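4. Setting up a settlement timeline

Skamuletti keeps each settlement as a single timeline made up of periods of rule, events and sources. The steps in this section use the colony of Cultevton, which is supplied with the program as a practice file. Read section 3 first if you have not yet chosen a calendar.

4.1 Before you start

Have your sources to hand, including page numbers. A timeline can hold up to 3000 entries, and each entry can carry up to 61 sources.

Note: The practice file is read-only. Save a copy under a new name before you change anything.
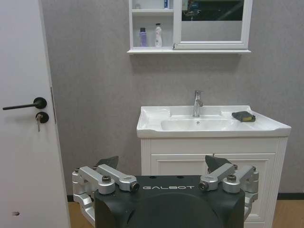 4.2 Adding periods of rule

1. Open the Periods tab and choose New period.

2. Type the name of the ruling power as it was used at the time. Modern names go in the second box.

3. Enter the start date. If only the year is known, leave the day and month blank. Do not enter 1 January as a stand-in – the program will treat it as a real date and sort it ahead of everything else in that year.

4. Enter the end date, or tick Open if the period runs to the end of your timeline.

5. Choose how the period began: settlement, treaty, purchase, occupation or other.

6. Press Save. The period is shown as a coloured bar.

Where two powers claimed the same place, add both periods and tick Disputed on each.

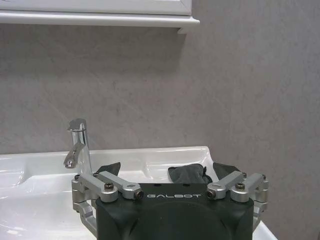
The bars are then drawn one above the other, with the power in actual control at the top. You can change the order by dragging. In the Cultevton file the harbour and the inland farms changed hands in different years, so the harbour has been entered as a separate place called Binberg. Do the same if your own settlement was divided for more than a few months.

Caution: Deleting a period also deletes the events attached to it. Move the events first.

4.3 Adding events

1. Select the period and choose New event.

2. Give the event a short title, such as "Supply ships reach the Mai river". Titles over 200 characters are cut short when printed.

3. Choose a type. Landings, sieges and treaties each have their own symbol.

4. Attach at least one source. Events without a source are shown in grey and are left out of exports.

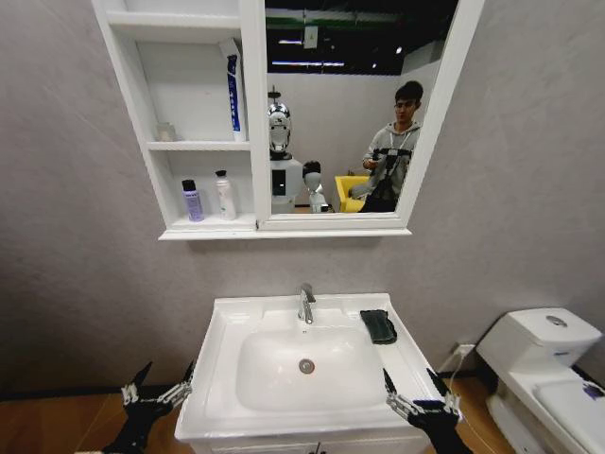 Mirror cabinet with open shelves.

4.4 Old and new style dates

British records before 1752 may be eleven days behind Dutch or French ones, and some start the year in March. Enter the date as written, then choose the calendar from the list beside it. The converted date appears underneath.

Note: Changing the calendar for a whole timeline does not alter events that have a calendar of their own.

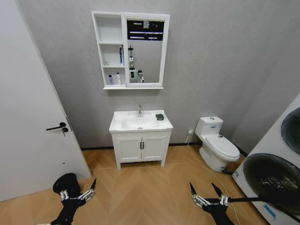 Bathroom with the door open.

4.5 Checking the timeline

1. Choose Check from the Tools menu.

2. Work through the list of gaps and overlaps. A gap between two periods may be correct, for instance where a camp was abandoned. Mark it as Accepted and it will not be listed again.

3. Save the file and export a copy.

Section last revised: Sunday, September 7, 2025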